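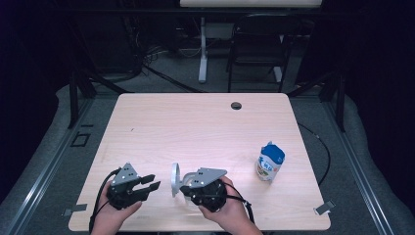
Zoi Gkikas wrote in to say that milk rings on her desk had gone sour twice before she worked out they were running down the cable hole, and could we do a page on cleaning a light wood-grain table properly. The steps are below. They suit a desk or worktable with a sealed surface. If yours is bare or oiled timber, skip the detergent and use whatever the maker recommends.

What you need

Two soft cloths, one for washing and one for drying
A bowl of lukewarm water
Dish soap
Bicarb soda
An old toothbrush
Cotton buds
Paper towel

Fresh spills

Stand the carton or cup in the sink first so it can't drip again. Lay paper towel over the milk and let it soak up. Don't wipe yet, as wiping pushes milk towards the edges and into any hole in the top. Once the towel has taken up most of it, go over the spot with a damp cloth and a drop of dish soap, then a second time with plain water. Dry it straight away.

Dried rings

Lay a damp cloth over the ring for ten minutes. Most of it will lift with a light rub. For what's left, mix bicarb and water to a paste in the palm of your hand, put it on with a fingertip and rub along the grain. Rinse twice. Bicarb left behind dries to a white haze that shows up badly from the side even on a pale top.

Don't use the green side of a scourer. It takes the shine off and the dull patch stays.

The cable hole

A round grommet in a desktop usually has a lip, and milk gets under it. Unplug anything that runs through the hole and pull the cables clear. If the grommet is the push-in sort, ease it up with your fingers and wash it in the sink. Scrub the cut edge of the hole with a toothbrush that is barely damp. On a chipboard desk this edge is often raw and will swell if you soak it. Finish with a dry cotton bud and leave the grommet out overnight.

Wipe the cables too, from the plug end down.

Clips and edges

Take off anything clamped to the edge and wipe underneath. Grit under a clip will mark the surface when it's tightened. Put a scrap of felt between metal and tabletop if the clip is staying on for long. Mine came off an old Prirnier lamp and had left a dent before I thought of it.

Carpet under the table

Check the floor while you're down there. Blot milk out of carpet with cold water and a little dish soap, working from the outside of the spot to the middle. Hot water sets the smell. Sprinkle bicarb once it's nearly dry, leave it for 30 minutes and vacuum.

If the smell comes back

Look at the underside of the tabletop near the hole, then the top of the legs or frame. Milk runs along the bottom of a desk further than you'd expect. Wash, dry and check again the next morning.

Next page: getting biro off a sealed desktop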